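Flemico Guest House: Lounge and Reading Room Walk-Through
Checklist with comments, June round
Walked by: Oratile Gumede
Follow-up by: Ezequiel Miranda

Start at the front door and work clockwise. Mark each line OK, FIX or WATCH, then write whatever you like beside it. More comments are better! The May sheet was nearly all bare check marks and Ezequiel had to walk the whole thing again.

ENTRY AND EXITS

Front door opens fully, closes by itself: OK. The new closer is a joy. It used to slam hard enough to rattle the key cabinet.

Exit sign lit, battery test button held down: OK. Stayed bright the whole time.

Side door clear inside and out: FIX. Two planters on the outside step. They look lovely, and they need to go at least a door's width to the left. Moved one myself, the other is too heavy for one person.

Door mat flat, corners down: WATCH. The corner by the hinge is starting to curl. Tape will hold it until the replacement comes from Khattak.

FIRE EQUIPMENT

Extinguisher tag 1091, lounge: OK. Needle in the green, pin and seal in place.

Extinguisher tag 567, reading room: FIX. Pressure is fine but the seal is missing. Please have the service company look at it on Monday while they're here for the kitchen.

Smoke alarms sound when tested: OK, both of them, and very loudly. Warn the guests first! I forgot, and there was a gentleman asleep in the reading room.

SEATING AND SOFT FURNISHINGS

Press down on every seat with both hands, then sit on it properly, right at the front edge where people actually sit. A loose spring or a weak frame shows up there long before it does in the middle. Run a palm along the seams too. I love this part of the round, you find out so much about a piece of furniture in half a minute.

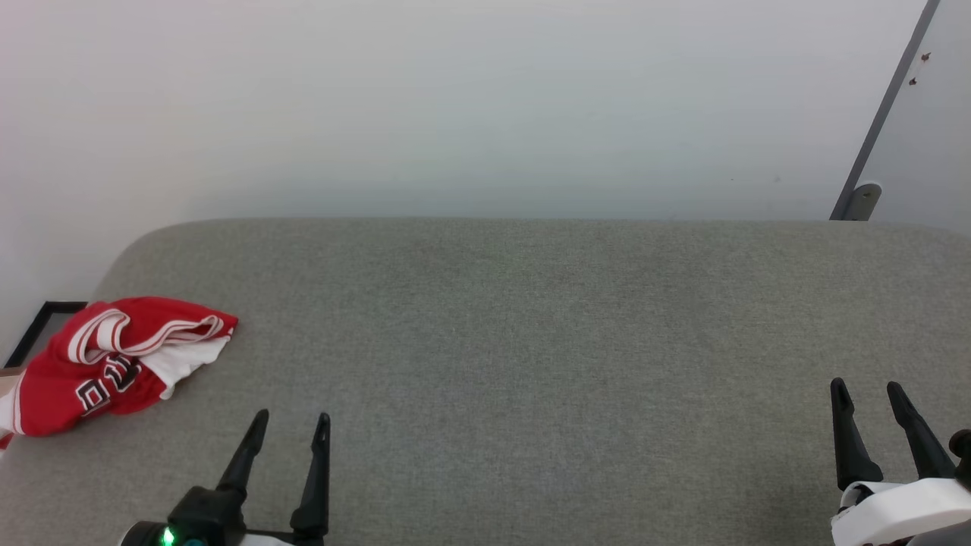 Legs and feet tight: FIX on one armchair, back left foot. Hand-tightened for now, needs a proper wrench.

Seams closed, no staples or tacks showing: OK throughout.

Fire labels still attached underneath: WATCH. One footstool has lost its label. Ezequiel thinks the paperwork is in the Ciller folder. If it isn't, the stool goes to the office until we can find out.

Walking space between seats: OK. Somebody had dragged the coffee table toward the window again, so I put it back on its marks.

ELECTRICAL

Lamp cords, plugs and switches: OK except the tall reading lamp, which flickers when you touch the switch. Unplugged, tagged and put in the workshop.

Portable heater, 2000 watts: OK, stored for the summer with the cord wrapped loosely. Never on a power strip, please, even for ten minutes.

SHELVES AND WALLS

Bookcases fixed to wall: OK. Gave each one a good tug.

Top shelf load: FIX. The Zastovon shelving is marked for 80 pounds per shelf and the atlases are all up top. Bring them down to the bottom, where people will enjoy them more anyway.

EZEQUIEL'S NOTES

Second planter moved. Armchair foot done with thread glue. Label paperwork not in the folder, so the footstool is in the office. Atlases still to do, need a second pair of hands on Monday after lunch.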